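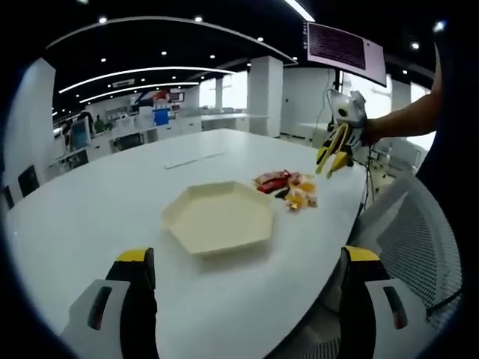 Reading time: 2 min

Section 4. Setting up the Lilex kitchen scale for portioning

The box says the Lilex is ready in 30 seconds. Allow longer than that, and skip the quick-start card, which leaves out calibration.

1. Put the scale on a hard, level surface. Trumetti claims the feet correct for a sloping bench. We wouldn't count on it.

2. Fit 2 AAA batteries. The ones supplied are fine for testing the display and not much else.

3. Hold UNIT until the display shows g. It goes back to ounces whenever the batteries are changed.

4. Press and hold CAL, then set the calibration weight in the middle of the plate. Wait for the number to stop moving.

5. Put your empty tray or bowl on the plate and press TARE. Check for a zero before adding any food.

Note: "Smart Portion" mode guesses a serving size from the food type you pick. Its idea of a serving of lollies bears little relation to the label on the packet. Go by the label. 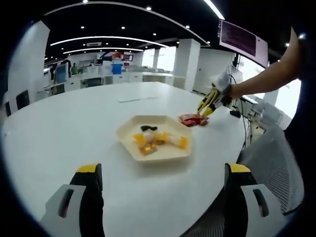
Fig. 4.2 Mixed food pieces in a six-sided tray.

6. Add food a piece at a time. Wrappers are weighed too, whatever the app says about "auto wrapper deduction".

Caution: The plate is sold as wipe-clean. Keep water away from the battery cover all the same.

If the display shows Err 926, take everything off, wait 90 seconds and repeat step 4. The Fistton app will offer a firmware update at this point. It has never cleared the error for us.

Section last revised 23 Dec 2022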